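**Spotting the space station from Manton, is it worth getting up for?**

Lemlem Endale, August 9, 2021

I've tried twice this week to see the ISS go over and missed it both times. My phone app (Roveo) says it's up for nearly 8 minutes, but I only ever see planes! Am I looking too low? I don't own a telescope.

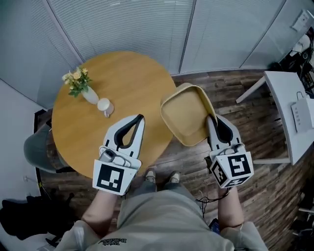
**Tsutomu Nagano**

You don't want a telescope, it moves way too fast. Check the max height in the app. If it's under 20 degrees, skip it, trees and houses will eat it. A good pass looks like a very bright steady dot, no blinking, coming up out of the west somewhere. Blinking means plane. I got my best one ever from a grocery store parking lot, lights and all, so don't worry about driving out of town.

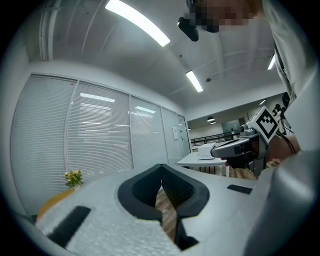
**jiresfan**

Make sure the app has your town right!! Mine was set to a place 900 miles away and I stood out there like a dope for most of August. Also it fades out halfway across the sky sometimes, that's just it going into the Earth's shadow. Tosteo is a better app imo but it drains the battery.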